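Special Elections and the Problem of Inference
Course handout, Unit 2: Voters, Mandates and Interpretation
Reading time: 5 minutes

1. Purpose of this handout

A special election fills a seat that falls vacant before the regular term ends. The winner is known on the night, or shortly afterward. The meaning of the result is argued over for much longer. Commentators will call it a referendum on the governor, a protest about taxes, a verdict on one weak candidate, or a sign of prejudice among the voters. Students are asked to consider what evidence each of these claims would need.

The unit uses the Drindmont council vacancy as its running case. Drindmont is a teaching case with three wards: Cindstead, Fajardo and Dratcombe. The vacancy arises in Cindstead, where the sitting member has resigned with over a year left to serve. 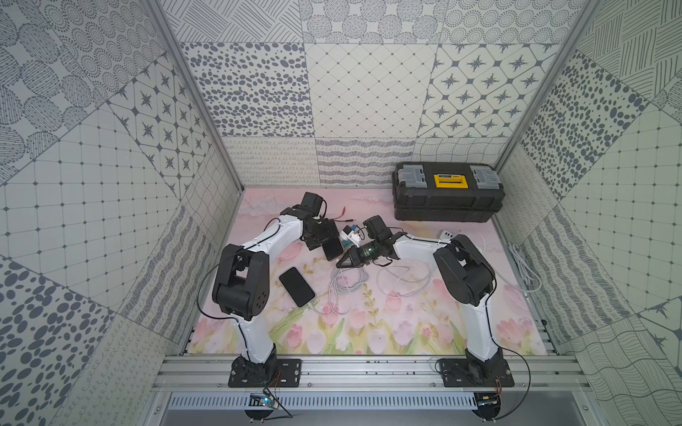 2. What a ballot records

A ballot records a choice among the names printed on it. It does not record a reason. Two voters who mark the same name may have nothing else in common: one may admire the candidate, and the other may dislike the opponent. When both are added to the same total, the difference between them disappears.

For this reason, the vote total should be kept separate from any statement about motive. A statement about motive requires a further source, such as an exit poll, a follow-up survey, or a set of interviews. Each of these has its own weaknesses, which are covered in Unit 3.

In the Cindstead case, 2543 ballots are cast. The winning candidate campaigned against a proposed parking levy. A newspaper column in the case file states that "Cindstead has rejected the levy." Students should note that the levy was not on the ballot, and that the losing candidate had also expressed doubts about it, although late in the campaign.

3. Turnout and the missing voter

Turnout in special elections is usually lower than in regular ones. The people who do vote are not a random draw from the electorate. They tend to be older, to have lived longer at the same address, and to follow local affairs more closely. A change in the result may therefore come from voters changing their minds, from different voters taking part, or from both at once. 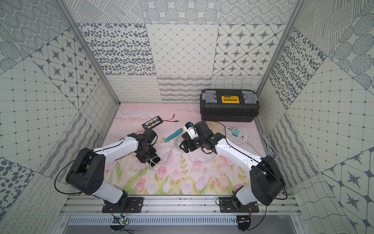 Nabil Masri
Lecturer in Electoral Politics and Unit Convener

The distinction between persuasion and turnout is the one most often missed in student essays. Suppose a party wins a ward comfortably in December and had lost it two years before. The phrase "voters swung" is commonly applied, yet the same outcome could occur without a single person switching sides, provided enough of the other party's supporters stayed home. Aggregate figures alone cannot settle the matter. Individual-level data are needed, preferably from a panel in which the same respondents are questioned at both elections.

Students should also be cautious about percentages reported without a base. A candidate's share of the votes cast is not a share of residents, and it is certainly not a share of "the people of Drindmont." Essays must state the base every time a percentage is used.

4. The mandate claim

Winning candidates often claim a mandate. The term has at least two uses, and they should not be mixed.

(a) Legal mandate. The winner is entitled to hold the office and exercise its powers. The size of the majority is irrelevant. A member elected by a margin of 200 votes has the same authority as one elected by 3000.

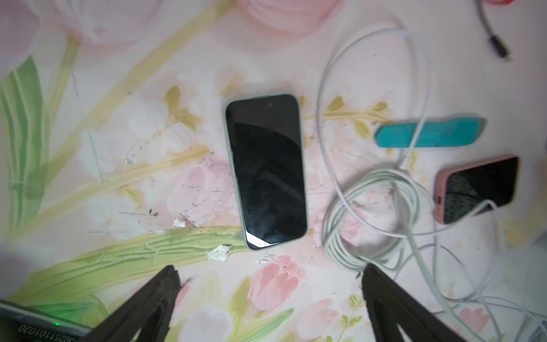 (b) Political mandate. The winner claims that voters endorsed a particular program. This is a claim about motive, and Section 2 applies to it in full. Its strength depends on how prominent the program was in the campaign, how clearly the candidates differed on it, and whether voters knew of the difference.

Losing parties make a related claim in reverse. They may say that the program was sound and the candidate was poor. This too is a claim about motive. It is attractive to party officials — it places the fault with one person and leaves the platform untouched — and it should be tested with the same care.

5. Attributing prejudice to an electorate

Some post-election commentary explains a defeat by the attitudes of the voters toward race, sex or religion. Such attitudes do exist, and a substantial research literature attempts to measure their effect.

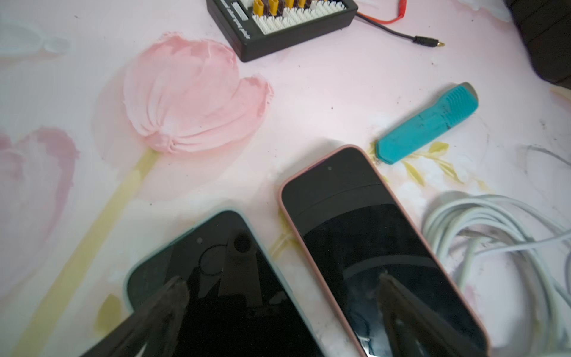

The difficulty lies in moving from the existence of an attitude to its effect on a given result. A writer who calls a whole majority prejudiced has made a claim about every member of it. A writer who says that prejudice reduced a candidate's support has made a narrower claim, which can be examined by comparing that candidate with similar candidates in similar places. Students may argue for either, but must say which one they are making.

6. Written exercise

Select one of the three columns in the Drindmont case file. In two pages, identify each sentence that makes a claim about voter motive. For each, state the evidence offered, the evidence that would be required, and whether a turnout explanation has been considered. Columns from the Fajardo and Dratcombe editions may be compared where they disagree.

Exercises are due at the start of class on Wed 18 December. Late work is handled under the department's standard policy. Students who have not received the case file should write to the unit convener before beginning.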